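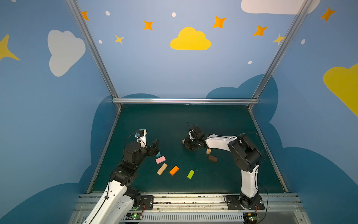
2 min read

Borima Building Notes
Rentals Checklists Repairs Contact
Checklists > Seasonal > Playroom and Hallway

Playroom and Hallway Walk-Through, with Comments
August – by the Borima upkeep desk

1. Smoke alarm, hallway. PASS. Loud enough to end a conversation two floors down.

2. Smoke alarm, playroom. FAIL. Bracket present, alarm absent. Replacement is a Zundix, stock no. 684. Fit before the room is used again.

3. Exit door. PASS, after moving a stroller, a second stroller and a bag of potting soil. The landing is not storage. See last year's comment, which said the same in a nicer tone.

4. Outlets. Covers on all but the one behind the radiator. Hard to reach, yes – toddlers are better at it than we are.

5. Tall shelves anchored to wall. PARTIAL. The Nolte unit has its strap, neatly coiled on top, still in the plastic. Needs to be screwed to a stud.

6. Window stops. PASS. Opening measured at 97 mm, limit is 100.

7. Paint. Walls sound, no flaking. Baseboard by the sink is peeling and should be sanded and sealed.

8. Hot water at sink. FAIL. Far too hot for small hands. Turn down the Belberg mixing valve and retest at 8 a.m., when demand is low.

9. Floor. One loose tile near the door. Somebody has fixed it with chewing gum, and it has held up better than the grout.

10. Extinguisher. Tag current, pin in, gauge in the green. Hung at 900 mm as asked.

Result: re-inspect items 2, 5 and 8. Ticket 273 stays open until then. Tile can wait, strollers cannot.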